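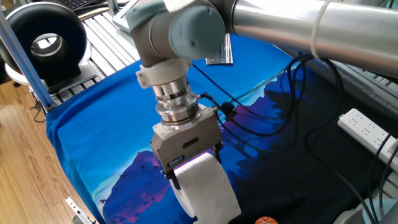

Toilet paper on the blue cloth.

12/4/24

Today I wanted to write about the blue T-shirt, because I have looked at it so long that I see it when I close my eyes. The print has mountains in violet and magenta, then a very pale sky, and dark forest on the right. There are also little birds. I did not notice the birds until after lunch. Khrystyna Yurchenko says it looks like the hills behind Heldale in winter, but I think there it is never so purple.

The fabric does not want to stay flat. I smooth it with my hand from the collar down, and after 2 minutes there is a new wrinkle in another place. At home I fold such shirts in 8 seconds and do not think about it. 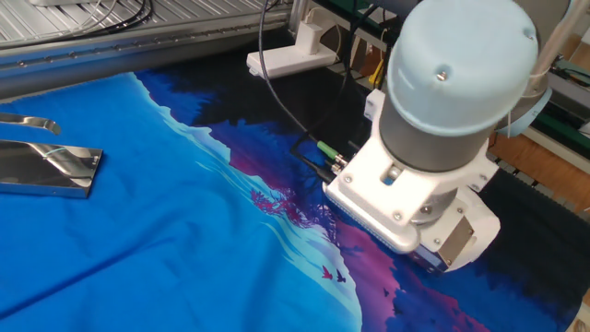

Mountains and wrinkles.

I must buy toilet paper for the apartment also, we have 2 rolls left. In the evening I walked home by the river and it was cold in the ears. I bought bread, onions and the cheap tea.

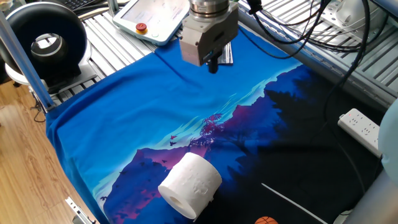 Mama called at eight. She asked if I eat soup. I said yes, and then I had to make soup, so it would not be a lie. It needs more salt. Tomorrow I will wash my own blue shirt, it is waiting on the chair already since Khrystyna's birthday.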